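Why I still write letters (and why you might get one)

I've been meaning to write this one for ages and then the rain set in this afternoon and the football was off, so here we are.

It started with a shoebox. My mum moved from the big house in Drevthorpe to a flat last spring and I was given the job of the loft, because I'm the tallest and because my brother had a conveniently bad knee. Behind the water tank there was a boot box with Van Beek stamped on the lid, and in it were all the letters my gran and her friend Elsie wrote to each other after Elsie moved to Skarkmont. There are 418 of them. I know that because Gran numbered hers in pencil in the top corner and Elsie, being Elsie, kept the numbering going.

I sat on a rolled-up carpet and read until my phone torch died. They're not about anything! The price of mince. A neighbour who'd painted his gate twice in one month. One whole letter is about a coat Gran saw and didn't buy, and the next one is her going back for the coat and finding it gone, and three letters later she's still cross. I laughed so much Mum came up the ladder to see what was wrong with me.

Anyway, I came down from that loft wanting to write to somebody. The trouble was that I hadn't written a proper letter since I was thirteen, and my handwriting had gone to pot. I do shopping lists and I sign for parcels, and that's my lot. My first go was to Shafiq Ranasinghe, who I shared a very damp house with at college, and it took me an entire evening to fill one side. My hand ached. I spelled "necessary" wrong and had to squash an extra s in. I nearly binned it and sent him a text.

He wrote back inside a week. Four sides, both cats, the new job, a drawing of his shed. I've still got it on the fridge.

So now there are six people I write to fairly often and a few more who get a letter when the mood takes me. Cameron Nepia gets the long ones, as he's out on the coast with dreadful signal and says he reads them in the van at lunch. My auntie gets the ones with cuttings in. My goddaughter is seven and mostly gets jokes, and she sends me back stickers, which I think is a fair swap.

People always ask what I use and I'm sorry to say the answer is whatever's in the drawer. I did buy a fountain pen (a Toltar, second-hand, lovely dark green thing) and I leaked it all over a good shirt on a train, so it lives at home now. Mostly it's a cheap black rollerball. I'm fussier about paper. Lined makes me feel like I'm back at school, and the very posh thick stuff makes me write like a solicitor. What I like is coloured. Pale yellow, pale blue, and pink above all, because a pink letter on the mat in among the bills can only be good news. 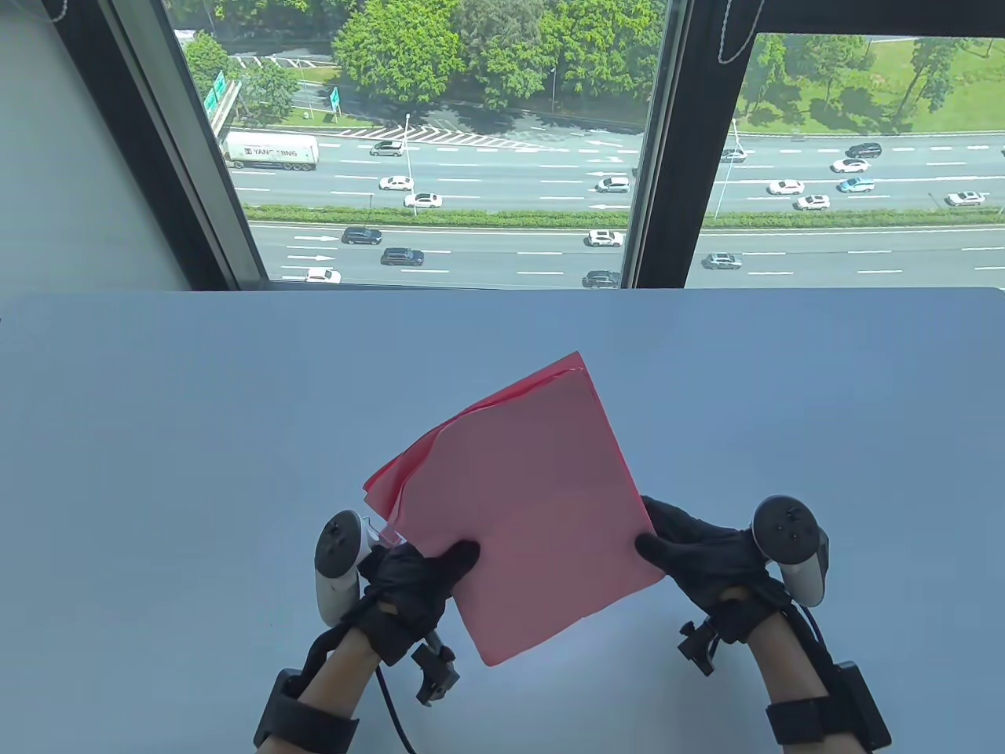
Pink, my favourite.

I don't mind a curled corner either. Gran wrote on the backs of all sorts, including a parish newsletter and what I'm fairly sure is a wallpaper sample, and those are the ones I like best.

The bit I struggled with was what to put. I'd sit down and think, well, nothing's happened. Then I'd go back to the box and read number 106, where the main event is a pigeon getting into the post office, and I'd feel a lot better. Nothing had happened to Gran either. So I write about the man on my bus who eats a whole cucumber every morning. I say what I had for tea. If I've read something good I copy a bit out, and if I'm fed up I say so, and quite often by the second page I'm not any more.

I try to ask one real question in every letter too, something they'll have to think about. I asked Cameron what he'd do with a free Tuesday and got three pages on building a canoe. I've known that man for years and had no idea about the canoe.

There have been flops. I put two letters in each other's envelopes once, so my auntie had a page and a half on Shafiq's divorce. One went astray for so long that it turned up after I'd visited the person and told them all of it. And stamps, my goodness, the price of stamps. I buy them in books when I get paid and try not to look at the receipt.

Mum's reading the shoebox now, a few at a time, with her tea. She rang me last night to tell me about a coat. I let her get right to the end before I said I'd read that one.

If you'd like a letter, send me your address through the contact page and tell me one boring thing about your week. I can't promise speed. I've got pink paper to use up and most of next weekend free, apart from Saturday morning when I'm helping my brother shift a wardrobe (the knee again).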